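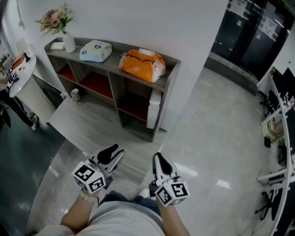 3. Migrar contraseñas heredadas sin molestar a quien las usa

Febrero | Por Sławomir Brzozowska

Imprimir | Enviar por correo electrónico

Empiezo por el estado en que encontramos la tabla de usuarios de Prurkar, que es de donde sale todo lo demás. Las contraseñas se guardaban como MD5 sin sal, en hexadecimal, en una columna que además compartían la aplicación web y un programa de informes bastante antiguo. Yo ya había visto tablas así, claro, pero no tan cerca ni con tantas cosas colgando de ellas. El problema de no usar sal lo explico siempre igual en clase: una tabla de hashes sin sal es como el mueble gris de la figura 1, con sus casillas abiertas, en el que ves de lejos qué compartimentos tienen el fondo rojo anaranjado sin tener que acercarte a ninguno. Con los hashes pasa lo mismo: dos usuarios con la misma contraseña tienen el mismo valor guardado, y basta ordenar la columna para que los grupos salten a la vista. No hace falta romper nada para saber que esos usuarios comparten secreto, y el que rompe uno los ha roto todos.

La copia con la que trabajamos tenía 562 cuentas, todas de un entorno de pruebas que reproducía la mezcla de antigüedades de la tabla real. Son pocas, lo sé. Me habría gustado tener más, pero para lo que quería mirar aquí (el orden de los pasos, los fallos de codificación, lo que ocurre con la gente que no vuelve a entrar nunca) el tamaño me importaba menos que la variedad, y variedad había de sobra: cuentas creadas antes de que se aceptaran tildes en la contraseña, cuentas importadas de otra aplicación, cuentas de servicio que no pertenecen a ninguna persona y que un script usa de madrugada.

3.1. Las dos vías de siempre

La primera vía es esperar. El usuario entra, escribe su contraseña, la comprobamos contra el MD5 viejo y, si coincide, calculamos en ese momento el hash nuevo con su sal y borramos el antiguo. Es limpia y se programa en una tarde. Lo malo es que depende de que la gente entre, y hay quien no entra. Mientras tanto el MD5 sigue ahí, tan frágil como el primer día, y justo en las cuentas que menos se vigilan.

La segunda vía es envolver. Se coge el MD5 que ya tenemos y se pasa por la función nueva como si fuera la contraseña, de manera que toda la tabla queda protegida de golpe. En el inicio de sesión se calcula primero el MD5 de lo que ha escrito el usuario y después se verifica con bcrypt. A mí esta vía me gustaba mucho más, y la primera versión de Husteck, que es la herramienta que escribí para todo esto, sólo sabía hacer eso. Con bcrypt a coste 12, la copia entera se convirtió en unos 20 minutos en mi portátil, contando las pausas que yo mismo había metido en el proceso para poder interrumpirlo y retomarlo sin duplicar filas.

Me duró poco el entusiasmo. Envolver tiene un agujero conocido, y tendría que haberlo pensado antes de ponerme a escribir código. Si el MD5 de una persona ya circula por culpa de una filtración en otro sitio donde usaba la misma contraseña, el atacante no necesita adivinar la contraseña para atacar nuestro bcrypt: le basta con probar como candidatos los MD5 filtrados, que son muchísimos menos que las contraseñas posibles. Si uno encaja, le quita la cáscara lenta a nuestro hash y se queda con el rápido, que ya puede atacar a su ritmo. La sal de bcrypt no lo impide, porque el valor de dentro sigue siendo el mismo MD5 sin sal en todas partes.

Hay un remiendo razonable para esto, y es meter una clave secreta del servidor entre las dos capas. Se calcula un HMAC del MD5 con esa clave, se codifica el resultado y eso es lo que se entrega a bcrypt. Los hashes filtrados de otros sitios dejan de servir como candidatos directos mientras la clave no se filtre también. El precio es que ahora hay una clave que guardar, que copiar y que no perder — y si se pierde, todas las cuentas envueltas quedan inservibles y hay que restablecerlas una por una.

3.2. Lo que hace Husteck ahora

Al final combiné las dos vías. Cada fila lleva una etiqueta de versión, que es un campo de texto corto delante del hash, y el verificador decide según la etiqueta. Primero se envuelve toda la tabla (con el HMAC en medio, como he dicho) y luego, cuando alguien entra, se sustituye el valor envuelto por uno calculado desde la contraseña original. El MD5 desaparece de la columna el primer día y va desapareciendo también de la cadena de cálculo conforme la gente inicia sesión.
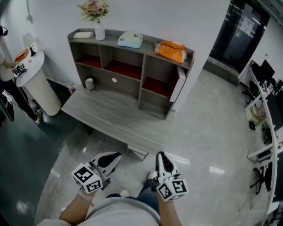

El orden de esas operaciones me dio más guerra que la criptografía. En la primera prueba actualizaba el hash y después la etiqueta, en dos sentencias separadas, y bastaba con que el proceso se cortara entre una y otra para dejar una fila que nadie podía verificar. Lo arreglé como se arreglan estas cosas, con las dos en la misma transacción y una condición sobre el valor antiguo, para que dos inicios de sesión simultáneos no se pisen. Parece de primero de carrera, y lo es, pero lo cuento porque el fallo estaba en mi código y pasó mis propias pruebas sin despeinarse.

También me mordió la codificación. Si a bcrypt se le pasa el resultado del HMAC en bruto, hay implementaciones que paran en el primer byte nulo, y entonces un hash que empieza por cero acepta casi cualquier cosa. Por eso se codifica siempre en base64 antes. Y hay que mirar la longitud, que en bcrypt sólo cuentan los primeros 72 bytes: con un HMAC-SHA-256 en base64 sobra sitio, con un SHA-512 ya no cabe entero. Aquí me quedé con el primero y no le di más vueltas.

Las tildes merecen su propio párrafo, porque es lo que más tiempo me llevó. La aplicación vieja calculaba el MD5 sobre Latin-1 y la nueva trabaja en UTF-8, así que una contraseña con una eñe da dos resultados distintos según por dónde entre. Encontramos 11 cuentas de la copia en esa situación. El verificador prueba primero en UTF-8 y, sólo si la etiqueta es de las antiguas, hace un segundo intento en Latin-1. Cuando acierta, guarda el hash nuevo en UTF-8 normalizado y el segundo intento no se repite nunca más para esa cuenta. Ese intento extra se nota en el tiempo de respuesta, y un observador paciente podría deducir qué cuentas están sin migrar. Lo podríamos igualar haciendo siempre dos cálculos, pero de momento no lo hemos hecho. Me parece una fuga menor y temporal, aunque entiendo a quien no esté de acuerdo.

3.3. El programa de informes y las cuentas de servicio

El programa de informes, que internamente llaman Backlund, leía la columna directamente y comparaba cadenas. No se puede comparar cadenas con un hash que lleva sal aleatoria, de modo que dejó de funcionar en cuanto tocamos la primera fila, tal como esperábamos. Le pusimos delante un servicio de verificación muy pequeño, Gresoden, que recibe usuario y contraseña por una conexión cifrada interna y contesta sí o no. Backlund ya no tiene permiso de lectura sobre la tabla, y a mí eso me parece casi más valioso que todo el cambio de algoritmo. ¡La de sitios en los que una contraseña bien guardada acaba expuesta por un permiso que alguien concedió para salir del paso!

Con las cuentas de servicio hice trampa. Los scripts entran cada madrugada, así que se migrarían solos por la primera vía, pero sus contraseñas eran cortas y llevaban años escritas en ficheros de configuración. No tenía sentido conservarlas con mejor envoltorio. Las cambiamos todas por valores aleatorios largos y las sacamos de los ficheros, lo que obligó a revisar los scripts de uno en uno. Fue la parte más aburrida del trabajo y la única en la que tuvimos una caída de verdad, corta y de noche, por un script que nadie había apuntado en la lista.

Queda por decidir hasta cuándo se mantiene el código de compatibilidad. Mi propuesta es poner una fecha, avisar antes y, pasado el plazo, anular los hashes envueltos que queden y pedir a esas personas que restablezcan la contraseña por correo. El restablecimiento tiene sus propios riesgos (la dirección puede ser antigua, o haber cambiado de manos), y de ellos hablo en la sección 4, junto con las medidas de tiempo del verificador.

Inicio | Artículos | Sección anterior | Sección siguiente | Contacto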